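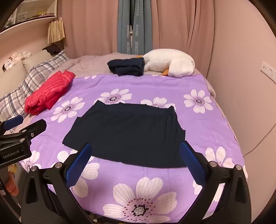 Base child support is set by a worksheet. The worksheet takes each parent's income, the number of children, and the number of overnights in each home, and it produces one monthly figure. That figure is meant to cover housing, food, local transportation, and ordinary clothing. A short-sleeved navy T-shirt like the one spread out on the flowered comforter falls under ordinary clothing, and the parent who buys it has no separate claim for repayment unless the order creates one. The receiving parent does not have to show how each payment was spent, and the paying parent may not deduct the price of a shirt bought during a weekend visit.

Parents often ask our Vidville office whether an informal practice changes the rule. In general it does not. If the order sets support at $1,186 per month and the paying parent sends less after buying school clothes, the difference is usually treated as unpaid support. Purchases made directly for the child are commonly viewed as gifts. A parent who wants credit for direct purchases should ask for that term before the order is entered, or file to modify the order later. A text message agreeing to the arrangement may help explain what happened, but it does not amend the order.

Extra expenses are handled in a different section. Many orders divide them by percentage of income and list the categories: uninsured medical costs, work-related child care, school fees, and activities both parents have approved. Clothing is seldom on the list. When it is, the wording tends to be narrow, such as required uniforms or sports gear. "Seasonal clothing" without a dollar limit is a frequent source of motions.

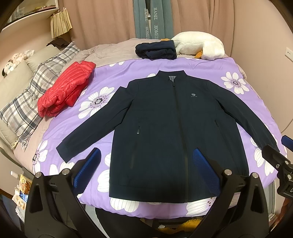

A workable clause states four things: the items covered, the amount above which consent is needed, the deadline for sending the receipt, and the deadline for payment. Suppose the clause covers outerwear over $50 and one parent pays $64 for a coat. A navy zip-up jacket with two zippered pockets, as shown, would count as outerwear on most readings, although a ribbed cuff and a light build have been enough to start an argument over whether an item is really a sweatshirt. Defining outerwear as "any jacket or coat" closes the question. We also suggest stating whether sales tax is included in the limit.

Return of clothing is a parenting plan issue and does not belong in the support section. Where the child spends some 95 overnights a year in the second home, items tend to collect there. Plans may require that clothing travel back with the child at the next exchange, or that each home keep its own basic wardrobe. The second approach produces fewer disputes but costs more at the start. Winter coats, school shoes, and uniforms can be listed as items that always travel.

The Firevdale office of Nenance Family Law has sample clause language at the front desk. Clients with an existing order should bring a complete copy, including the worksheet and any attachments. Short review appointments are available Thursday until 4:30 p.m. through the end of August.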